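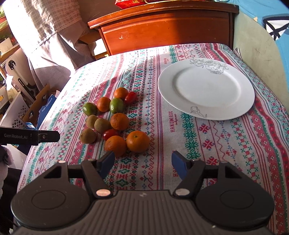

Fruit-to-plate task, wrist view. Mandarins, limes, kiwis, two small tomatoes, one empty plate.

1/ Notes from the second round of household data collection for the Drivuvel policy. Target for this task was 500 episodes. We kept 338. Most of the gap is our own rules, so I'm writing them down.

2/ An episode starts with both jaws open and the target in view. It ends when the jaws are open again and clear of the plate. Anything trimmed tighter than that taught the last model to let go early and freeze.

3/ Fruit is a better object set than the foam blocks we used in February. Sizes differ, surfaces differ, and a kiwi and a lime of the same width do not want the same closing force. Blocks gave us nice curves and a policy that crushed things.

4/ The patterned tablecloth stays. Stripes, crosses, the word HANDMADE repeated in red. On a plain cloth, segmentation looked great and then fell apart in the first real kitchen. Loss is worse on this one for the first few thousand steps and then it catches up.

5/ Same with sunlight. We stopped closing curtains. Exposure is locked per episode, so a bright patch can clip part of the cloth. We keep those episodes unless the target itself is clipped at the moment of grasp.

6/ Order of picks is left to the operator. We tried a fixed order (large to small) and the policy learned the order. It would look for the next size down and ignore whatever was closest. 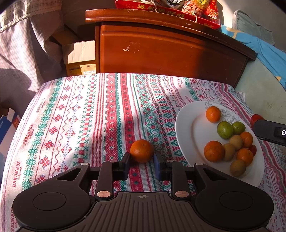 7/ The last mandarin is where a lot of episodes get thrown out. By then the plate is crowded, and the operator has to pick a landing spot while still holding the fruit. Hesitation over the plate longer than two seconds gets flagged. A flagged episode is reviewed by hand — it isn't dropped automatically.

8/ Collisions with fruit already on the plate are fine if nothing leaves the plate. Rolls are fine too. If something goes off the table the episode is labeled as a failure and kept in a separate split. We have too few of those to train on yet.

9/ Tomatoes remain a problem. At that size the fingertips hide the target for the last part of the approach, so the wrist view goes blind right when it matters. The Cerkov labeling tool marks these frames as "no target" and we have to patch them afterward.

10/ Time sync: the Zurside logger drifts against the gripper encoder by roughly 300 ms over a long session. We now resync at every episode start. Older sessions were corrected with a linear fit — good enough for pose, not good enough for contact timing.

11/ Counting the earlier round we're at 679 usable episodes for pick and place. The Petersen baseline is training on all of them now. I'll post success rates per fruit when it finishes, with tomatoes listed separately.

12/ Next change is the plate position. It has been on the right in too many episodes and I expect the model has noticed.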